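Drullgate Yard open day: a canal-side garden that mostly isn't there yet

17th December

I went to the open day at Drullgate Yard expecting to be sold something, and I was. The flyer promised "a first walk through the city's newest green space." What we got was a first walk past it, on a gravel path with orange mesh fencing down one side, and then a long sit in a warm room with the plans.

For anyone who hasn't followed this one, Drullgate is the old dye works and coal wharf between the canal and the bus garage. It closed before I moved here and has been a car park, a dumping ground and, for one summer, a very loud outdoor bar. Cesau, the landscape firm, won the job of turning it into a public garden. Nishad, the developer, owns the land on both sides and is putting up apartments on the larger piece. You can draw your own line between those two facts. I did, and the staff on the day were polite about it.

The tour was in groups of 10, hard hats on, no wandering. Our guide was from Cesau and knew her plants, which I'll give her. She talked well about the birch and alder that had seeded themselves along the wharf wall, and the plan is to keep the best of those and thin the rest. I liked that. I have seen too many of these jobs where everything alive gets scraped off in the first week and replaced with the same grasses in the same gray planters.

The dye works will be remembered in long, narrow beds laid out on the lines of the old vats, planted with woad, weld and madder. On paper it is handsome. On the ground it is string and pegs. Madder takes a few years to give you anything worth digging, and it spreads where it likes, so I asked who would be looking after the beds once the contractor leaves. The answer was that a management plan was being developed. I have heard that answer on other sites, and I could take you to a couple of them and show you the bindweed.

Water was the next stop. Runoff from the apartment roofs is supposed to feed a rain garden at the low end, then drain slowly to the canal. The basin has been dug and there was water standing in it. Someone in our group asked whether the soil was clean, given what the place used to make. We were told that the worst of it had been capped and that the test results would be "summarized" on the project website. I would rather have the results. I looked when I got home and found a drawing of a heron.

After that we went inside. The visitor room is on the ground floor of the old pay office, freshly painted, with coffee, a model of the whole site under a plastic cover, and a table or two where you could put your hands on things.
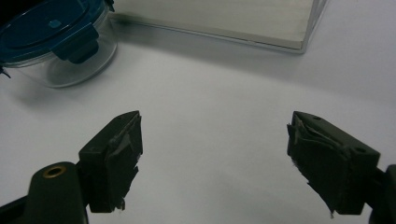
Indoors at the open day: blue-lidded glass container and clear acrylic box on the white tabletop.

The model is worth a few minutes if you go. It shows the apartment blocks in clear plastic, so that they hardly seem to be there, and the trees in solid green at what looks to me like thirty years' growth. Get down to eye level and think about where the sun is in winter. The vat beds run along the north side of the tallest block. Woad might put up with that, but weld wants light, and so do people eating a sandwich.

There was also a sign-up sheet for a planting weekend next August, which made me read it twice. August is a poor month to put 2,000 young plants in the ground unless somebody is standing over them with a hose, and the rain garden won't help if there's no rain. The person at the desk said the date had been picked to match the opening of the show apartment – she said it quite openly – and that it might move. I hope it does.

The comparison everyone from Nishad kept making was with Cestberg, the old brickfield park on the other side of town. Fair enough, Cestberg is lovely now. It also had a full-time gardener from the day it opened, and I remember it being mud and stakes for a good long while before anybody put it on a postcard. Drullgate has 100 square yards of nursery space set aside and no gardener's post that I could find in any of the handouts.

Would I go back? Yes, for the wharf wall alone. The brick is full of ferns, and the steps down to the water have been repaired without being prettied up. If the garden ends up half as good as that wall I'll say so here.

Practical notes: the entrance is by the bus garage and badly signed. Tours last 2 hours, including the talk. The path is rough in places and a stroller in our group had to be carried over the last stretch. Restroom in the pay office only. Wear boots.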